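# Custody of the Cloth

When my great-aunt died she left the house in Wenetti to a cousin who didn't want it, the car to a neighbor who did, and the cloth to "the girls," meaning my mother, my sister and me. My mother was seventy-one at the time and very pleased to be a girl.

We all knew the cloth. It had been in the background of every visit, over a chair or a bowl or a sleeping baby, a long cream-colored gauzy thing that wrinkled if you looked at it. What we couldn't agree on was what it was. My mother said it was a christening wrap. My sister said it was for cheese. I had always thought it was a curtain that had gotten out of hand.

There was also the matter of the orange bit. It was small and it lived somewhere in the folds, and depending on the light and who had been drinking coffee, it was either a label or a stain. My sister was for the label. A label meant a maker, and a maker meant the cloth was worth something. My mother was for the stain, specifically carrot, specifically mine, Easter of the year I turned two.

"You could just look at it," my husband said.

We had looked at it. We had been looking at it for forty years. It was past the point where looking would help.

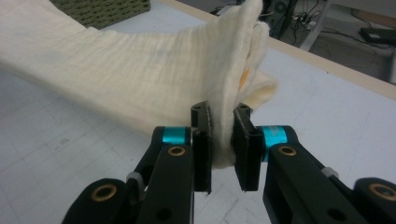 The arrangement we came to was that each of us would have the cloth for 4 months and then mail it on, folded, in the green basket it came with. My sister typed this up. She works in contracts and can't help herself. There was a clause about moths and a clause about pets, and a clause, added at my mother's request, saying that the cloth was not to be "improved."

I got it second, in a box so heavily taped that I had to go down the hall and borrow a better knife. We were living on Ayele Street then, in apartment 1306, which had a very nice view of apartment 1306 in the building across from us. The woman over there had a treadmill. I like to think she got some entertainment out of what came next.

The contract said folded. It didn't say how. My sister's idea of folded, as received, was a firm white brick with corners, and I made the mistake of shaking it out to see if she'd really gotten every inch in there. She had. It went on and on. I ended up standing on the rug with an end in each hand and most of the cloth in the middle, where it had already begun twisting itself into something you could have climbed out of a window with.

I've folded fitted sheets. I've folded a tent in the rain with a man I was in the process of leaving. I'm telling you I have experience. You'd get one edge lined up and the other edge would wander. You'd pinch a corner, and it wasn't a corner, it was a crease that had been waiting its whole life for a chance to pass itself off as one. After 15 minutes I had a shape like a sleeping cat. I put it in the basket, put the basket at the end of the table, and went to bed.

By morning it had relaxed and was hanging over the rim.

"It wants out," said my husband, buttering toast.

I tried it on the table next. We had a decent table, blond wood with rounded corners, and I had a big white mat for it, printed with a grid, that I'd bought the year I was going to learn to make my own clothes. I'd made one sleeve. But a grid is a grid, and it seemed to me that if you laid a thing along enough straight lines, it would take the hint.

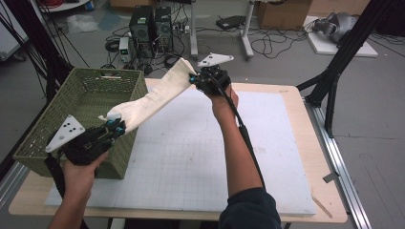
It did not take the hint. I'd hold one end down by the basket and pull the other up across the table, nice and long, and for a second it would look almost like a piece of fabric that somebody owned. Then I'd lower it and it would gather itself up into ripples again. Gauze, I read later on my phone, is supposed to do that. People pay extra for it.

I called my sister.

"How did you get it so square?"

"I ironed it," she said.

There was a silence while we both thought about the clause.

"Is ironing an improvement?" I said.

"It's maintenance," said my sister. "I also used a little Allex."

Allex, if you've never had the pleasure, is a spray starch. It comes in a purple can and smells like the inside of a new shoe. My great-aunt wouldn't have had it in the house. She didn't hold with starch, or central heating, or any soup you could see through.

"Did it do anything to the orange?" I asked.

"What orange?" said my sister, too quickly, and I knew she'd tried to scrub it, and that it had held, and that she wasn't going to tell me which way that settled the question. A label would have held. So would carrot.

I didn't iron it. I'd like to say that was principle, but the iron was in a box and the box was under the other boxes. What I did was stop folding. For the rest of my turn I let the cloth do what it liked, which was mostly to lie around. It went over the bread. It went over my husband, one Sunday-ish sort of afternoon when he had a cold, and he said it was the best blanket he'd ever had and weighed nothing and could we keep it. I drained some yogurt through one end of it, purely as research, and had to admit my sister had a point about the cheese. I hung it in the window for a morning and had to admit I had a point too. The treadmill woman waved.

When the time came to pass it along, I lifted it up by the middle, let it drop into the basket in whatever layers it felt like, and pushed the basket into a carton. It fit perfectly. It had fit perfectly all along, I suppose, except for our trying to make it a rectangle. I wrote FOLDED on the packing slip and underlined it, and mailed it to my mother with 5 dollars' worth of insurance, because that was what the form suggested.

I then waited for the phone to ring, and it didn't. My mother had decided that a legal matter should be conducted in writing.
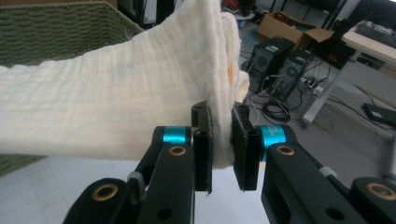 Zakville, 29 August 2022

Dear girls,

The cloth has arrived, and so has the basket. I am writing to you both at once so there can be no talk afterward about who was told first.

To my elder daughter: I can smell it. I don't know what you put on it, and I'm not going to ask, but I've had it out on the line for two days and the birds are avoiding that side of the yard.

To my younger: I don't know what you think folding is. I opened the carton in front of the man from next door and he asked if something had happened to it in transit. I said yes.

I've now had a good look at the orange, with my reading glasses and the lamp from the sewing room. I've made up my mind, and I've written the answer down and put it in an envelope with the will. You can both wait.

In the meantime I'm using it to keep the flies off a cake. It does that very well. I expect that's what it's for.

Please don't send the contract again, I have it. I've put it under the short leg of the piano.

Your mother

P.S. There was yogurt.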